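The Second Life of a Village Dairy

When the dairy in Stirkden closed, most people thought that the building would stay empty for a long time. It stood at the end of the main street, with its high windows and its loading ramp, and children used the yard for football. Today 33 people go to work there each morning, and on some days it is difficult to find a parking place.

The change began with Urs Danzer, who grew up two houses away. His mother had worked in the cheese room. He rented the ground floor first, only for storage, and after one winter he took the whole building. The rent was low and the roof was bad. He repaired it with his brother during April, when it rained nearly every day.

Danzer did not want a single large company as tenant. A village which depends on one employer, he says, has already learned this lesson once. So he divided the halls into small units and looked for businesses that could share the ramp, the kitchen and the heating costs. Flurus, a maker of children's shoes, came first. Vurinix, which produces metal parts, followed after 4 months.
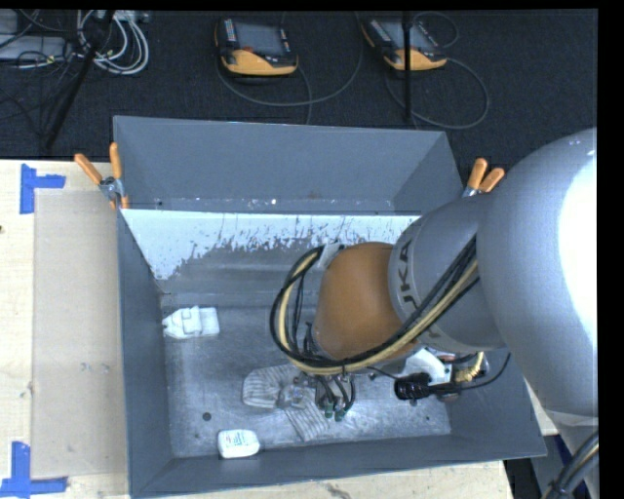

A robot arm reaches into a gray bin.

Not everybody was happy at the beginning. The neighbors complained about the trucks, and deliveries are now forbidden before seven in the morning. The baker, on the contrary, opens one hour earlier than before and sells 60 sandwiches until noon.

The upper floor was the last part to be finished. It belongs to Ots, a music school with 200 pupils from the whole valley. The old milk laboratory became a practice room for drums, as its walls are very thick. In the evening one can hear trumpets from the street, and the bus driver waits if a lesson takes longer.

Danzer still has plans for the cellar, where the cheese was ripening. He would like to see cheese there again.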